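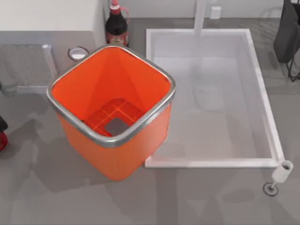
Ticket 1916 - Mernora simulation kit, scene import and wrist view
Opened by: Javiera Ocampo
Product: Mernora, trial license
Priority: normal

We are testing the Mernora kit for our group before we decide about a full license. I imported our own room into the scene editor, and the import finished without an error. The problem is with the collision shapes. In the overview, the orange bin looks correct, with its open top and the grid on its floor, and the grid has a square opening near the front. But when I drop a small test part into the bin, it stays in the air at the height of the rim, like there is a lid. The same happens with the white tray on the right of the bin. Please tell me if this is a setting in my project or a fault in the importer.

What I tried already:
- Restarted the editor and imported the room again. Same result.
- Deleted the cache folder. The import took longer, but the result is the same.
- Replaced my bin with the bin from your sample library. With this one the part falls inside as it should.

Reply from Jamshid Babaei, support
Hello Javiera, thank you for the clear report. The importer makes a convex shape for every object by default, and a convex shape closes any open container. Please select the bin, open Physics, and change Shape from "Convex" to "Split". Set the limit of pieces to 500 and press Rebuild. Do the same for the tray. Your small objects can stay convex, they will run faster like this.

Reply from Javiera Ocampo
I did it this morning. The bin is solved, and the part now falls down to the grid. The tray needed a second rebuild, I don't know why. After the first one the status line said "done" but the old shape was still active.

One remark for your manual: the word "Split" does not appear in the chapter about importing. I searched for it. A person who is new to the kit will not find this setting alone, and my colleague Tahmineh Ranjbar lost an afternoon with the same thing in her project.

I also have a second question, I hope it can stay in this ticket. In the wrist view the arm comes too near to the object before the approach step is finished. The approach distance is 6 cm in my settings file. In the viewer I measured 3 cm at the stop point. I attach the wrist view. The black finger is low on the left and the red object fills a large part of the right side, so it is hard to judge the distance by eye. For this reason I used the measuring tool and not only the picture.

Reply from Jamshid Babaei, support
Yes, we can keep it here. Please check these points in order and write after each one what you see.

1. Open the settings file and look at the line "tool_offset". If it is empty, the kit measures from the flange and the fingers are not included.

2. Switch on "Show tool frame" and move the arm to the stop point again. The small axes must sit between the finger tips. Save the wrist view when the arm has stopped.

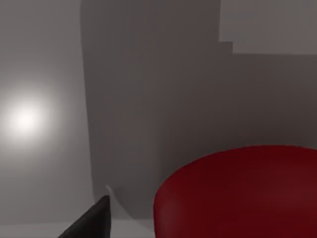 3. Compare the approach distance in the log with the distance from the measuring tool. Use the nearest surface of the object in both cases, not its center.

4. If the two values are still different, export the project and upload it here without the recordings.

Reply from Javiera Ocampo
Point 1: the line was empty. I filled in the offset from our gripper data sheet.
Point 2: the axes were at the flange before the change. Now they are between the tips.
Point 3: both values are 6 cm now.
Point 4: not necessary.

I would prefer a warning when this line is empty - the kit accepts it silently, and the arm moves as if everything is fine. In simulation it costs only time, but we plan to send the same file to the real arm later.

Reply from Jamshid Babaei, support
I agree with you, and I passed the request for the warning to Mojtaba Parsa, who maintains the importer and the settings check. The double rebuild of the tray is registered as a separate fault. I will add a note about "Split" to the import chapter.

Status: solved, waiting for confirmation from customer

Reply from Javiera Ocampo
Confirmed, you can close it. Please send me the number of the rebuild fault so I can follow it during the trial.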